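Vosside > Kitchen & Home > Pantry questions

Search the questions Go

Questions I get about keeping a small pantry

I started writing about my pantry when we moved to Tovevell and I lost a whole wall of cabinets. The same questions keep landing in my inbox, so I've put my answers on one page.

How big is your pantry?

Small! It's a closet off the hallway with four shelves, and the bottom one is too low for anything I use every day. Potatoes and onions live down there, on opposite sides, and I try to remember to check on them.

Do you move everything into jars?

I used to. Then I had a row of pretty jars and no idea which flour was which. Now only rice, oats, sugar and pasta get jars, and everything else stays in its bag with a clip on it. If you do use jars, cut the cooking directions off the package and tape them to the back.

What do you spend to set one up?

I've seen people spend 375 dollars on matching containers before buying a single can of beans. Please don't. Measure your shelves first – depth and height, not only width – and write the numbers on your hand if you have to.

Baskets or bins?

Baskets with holes for anything that needs air, solid bins for anything that leaks. I'm talking about garlic and squash on one side, oil and syrup on the other. I like to handle a basket before I buy it and look at the underside too.

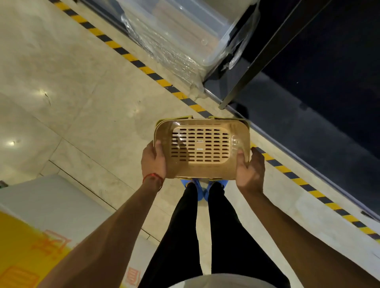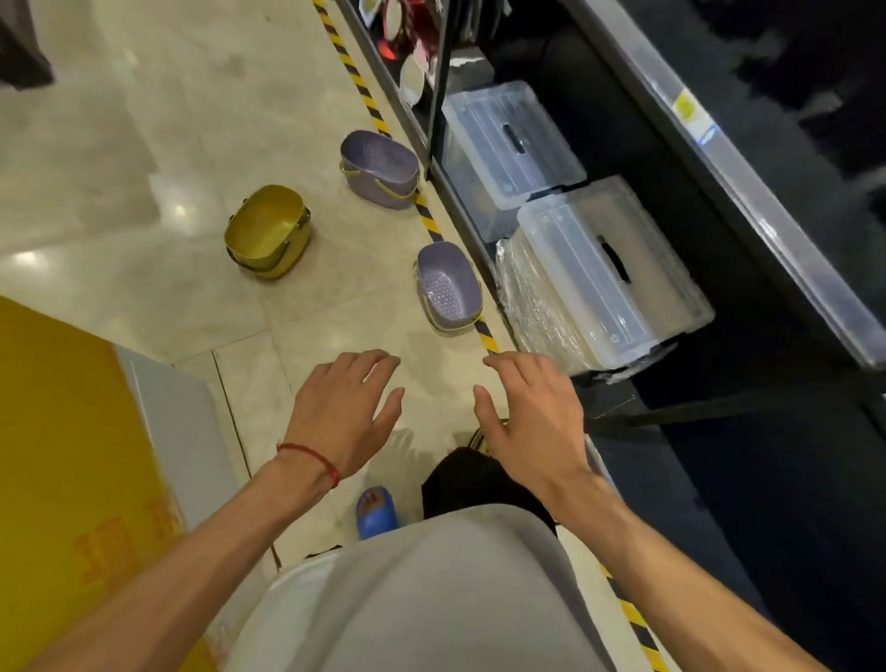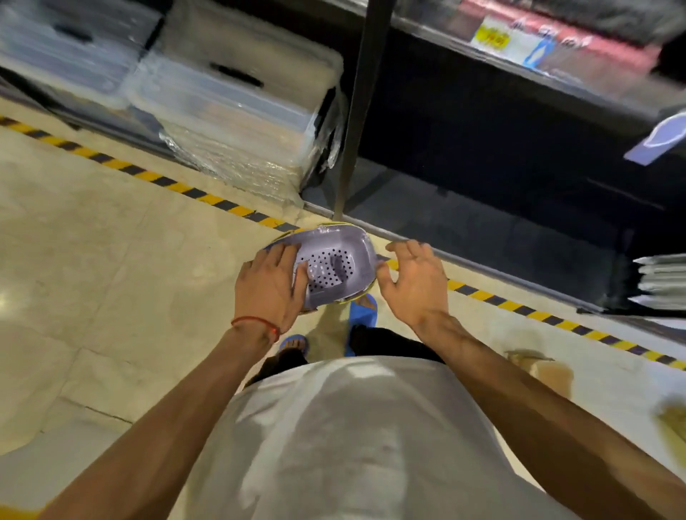 Go a size smaller than you think you want. A big one fills up with packets and you end up digging. Mine hold snacks, baking bits and tea, and when a basket is full I don't buy more of that thing until it isn't.

How much food do you keep on hand?

Roughly 300 dollars' worth, if you count the spices (I have too many spices). That's about two weeks of dinners for us, with fresh stuff bought as we go.

Do you label things?

Masking tape and a marker. I had a Plalico label maker for a while and spent more time picking fonts than cooking. I write the month I opened something, so a bag of lentils just says March.

What about pantry moths?

Ugh, yes, we had them. I threw out every open bag, vacuumed the corners and shelf holes, and wiped it all down with soapy water. New flour goes in the freezer for four days before it goes on the shelf – it's a habit now.

Can I send you a question?

Sure, use the comment box. I read them in the evening and answer when I can, usually with tea.

828 shares
200 comments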